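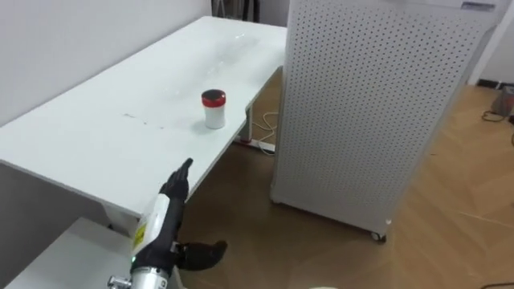 When can the people of Kokley use the new night bus to Gezer? The first bus leaves on Friday evening, from the stop in front of the old post office.

The bus company Comari announced the new line on August 6, 2018, after a long talk with the two towns. It will be called the 5, and it will run on Friday and Saturday nights until the end of April. After that the towns will decide if they want to pay for it for a longer time.

Until now the last bus from Kokley to Gezer left at 9:40 in the evening. Who missed it had to call a taxi or ask somebody in the family to drive. Many workers of the bakery in Gezer, where the night shift starts at 11, came to work much too early and waited in the canteen. In spring they collected signatures for a later connection, and 1,000 people signed.

The town of Kokley says that this number was a surprise. "We expected letters from young people who want to go to the cinema," says a statement on the website of the town. "We received also many letters from parents, from nurses and from people who come home late with the train."

The new bus makes two trips in each direction. From Kokley it leaves at 10:20 and at 11:50. From Gezer it comes back at 11:05 and at 12:35. It stops at the train station, at the hospital and at Cimov, the small village between the towns, but there only if a passenger presses the button or waits at the stop. The road through Cimov is narrow, and for this reason Comari will use a smaller bus than during the day.

A ticket costs the same as in the daytime. Monthly passes are valid, and children under five travel free. Tickets can be bought from the driver, who cannot give change for large bills. Bicycles are not allowed on the night bus, and dogs must be on a leash.

Not everybody is happy with the plan. Some residents of Mill Street in Gezer wrote to the town that they are afraid of noise under their windows. The stop there was moved 500 meters in the direction of the sports field, where no houses are near. In Cimov, on the other hand, people would like that the bus runs also on Sundays. Comari answered that it has not enough drivers for this at the moment, but that it will look at the question again in winter.

The timetable hangs at all stops from Wednesday. It can be picked up on paper in the town library of Kokley and at the ticket window in Gezer, which is open on weekdays until 5 in the afternoon. The day lines do not change.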